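Teaching by demonstration: hand-held gripper or teleop for cloth?
Forum: Home Robotics > Manipulation

wattlebot
Posted 30 Jul 2018

G'day all. I've finally got enough spare weekends to have a crack at teaching an arm to handle bedding. The arm is a secondhand Radum (six joints, parallel gripper, a bit creaky in the wrist) and I can drive it two ways. One is remote control from a pair of joysticks. The other is leaving the arm switched off, picking up a hand-held gripper with a camera on it, and just doing the job myself so the arm can learn from the recording.

I did 26 goes at spreading a sheet with the joysticks and my neck hasn't forgiven me. Before I build a hand-held one, has anyone here used both on cloth? Which would you start with?

--

gfairclough
Hand-held, every time. I spent most of last September on joysticks with my Cesovberg and what I ended up with was a robot that moved like me being nervous. Everything was slow. You lift a corner, stop, look at the screen, nudge it, stop again, and the policy learns all the stopping as well. Cloth wants a flick and you can't flick with joysticks, or I can't.

With the gripper in your hand you move the way you'd normally move. It's such a good feeling the first time, I went round the house picking up everything!
Graham Fairclough

--

tramstop_20
Disagree with Graham a bit. With remote control every movement you record is one the robot can really make, for the simple reason that the robot made it. I flung a tea towel beautifully by hand, fed it to my arm, and it hit a joint limit halfway and sulked. I had to throw away 20 recordings.

Also the joysticks get better. Give it a fortnight. What's your control delay like, wattlebot? If it lags, that's half your neck trouble.

--

naheed_a
Ooh, my favourite topic. I'm on the hand-held side, mostly on beds. The gripper is a home-made one with the curved fingers from the Jivitetti plans, and the camera has a very wide lens so the cloth stays in view even when your hand is right over it. This one's from the spreading set:

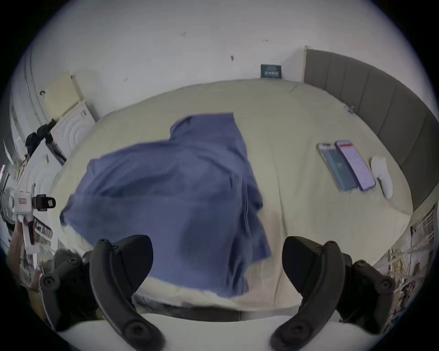

Blue cloth mid-spread on the big bed. Look at the blur on it!

I love that moment and it's also the hardest part to learn from. The cloth is one big smear and the folds are only half readable, so the network has to lean on the hand motion and on whatever it saw just before and after. Brighter lights and a shorter exposure help a lot. Slowing your hand down helps the picture but then you don't get the same spread, so I'd fix the camera settings first.

The other thing I've come round to is not tidying too much. I used to strip the room back to a bare mattress and the policy went to pieces the minute a pillow turned up. These days phones on the bed, books, bags hanging off things, it all stays in. I have 406 recordings now and the messier ones are some of my best.
Naheed Afridi

--

tramstop_20
Nice shot. Two phones, though? I'd worry the arm learns that a spread always happens on the clear side of the bed. Do you move things about between goes?

--

naheed_a
Yep, I shuffle them every few goes, and some goes have nothing on the bed. Fair point though, I should check which side I favour. I'm right-handed and I bet it shows.

--

wattlebot
This is brilliant, thanks. Tramstop, I measured the lag last night and it's awful, so you might be right about my neck. Naheed, how do you get around the joint limit thing? Do you just remember what the arm can reach?

--

naheed_a
Partly. I also replay each recording on a simulated arm and bin any go it can't follow. The big overhead throws mostly fail. Low and quick gets through – think of skimming the cloth out from the wrist. Take your start position from where the robot's base will sit too, I forgot that for a whole batch.

--

gfairclough
Seconding the replay check. I use the De Luca script for it, it's old but it still runs.

--

tramstop_20
All right, with a replay check I'll soften to "try both". I'd still do the last bit, straightening the edges and so on, by remote control. Slow is fine there and you can see what the real gripper has hold of.

--

wattlebot
Sold. Hand-held for the spread and joysticks for the edges, once I've sorted the lag. Printing fingers tonight. Naheed, what did you print yours in, and do you put any grip on the tips?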